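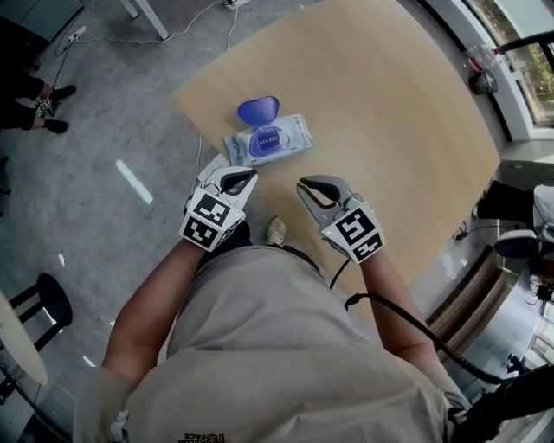 Slide 1: Wipes on the table, lid open

Speaker notes: Getting mail back after a lockout
Braltside IT meetup, July session

Open with the timeline. Monitoring flagged the file server at 4:10 a.m. By the time the on-call person logged in, 154 machines had encrypted files on them. Mail was down, the ticket system was down, and the phone directory lived on the ticket system. Pause there, people usually laugh.

Say how they got in. An old remote access account, set up for a contractor on the Maes billing project, never closed. No second factor. The password had been used on another site. Don't spend long on this, the Q&A will come back to it.

Slide 2: First day
We pulled the network links between offices before we knew what we were dealing with. I would do that again. We did not power off the machines, and that helped later when we wanted memory captures. We told staff by text message. We had mobile numbers for 300 of 500 employees. The rest heard from their managers or found out at the door.

Slide 3: What we restored, in order
Directory first, then mail, then payroll. Flarna (our backup tool) had good copies of mail up to the night before. The payroll copies were 9 days old. The job had been failing and the alerts went to a mailbox no one read. Show the alert text if there is time.

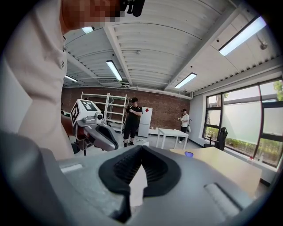
Slide 4: Paper or card held in the gripper pad

Restoring mail took longer than the directory. Most of that was checking each server before it went back on the network. We rebuilt from clean installs and moved data only. Mention that Fukar, the mail filter, had to be licensed again, and the license key was in an email.

Slide 5: Changes since
Second factor on every remote account. Contractor accounts expire at the end of the contract and have to be renewed by hand. Backup alerts open a ticket and page someone. Printed contact list in each office, updated every quarter. One restore test a month, a different system each time. We have missed one so far.

If asked about the ransom: we did not pay. I can't discuss the amount or the messages.

If asked about stolen data: the logs show outbound traffic that night. We notified everyone whose records were on that server.

Handout is by the door. Leave ten minutes for questions.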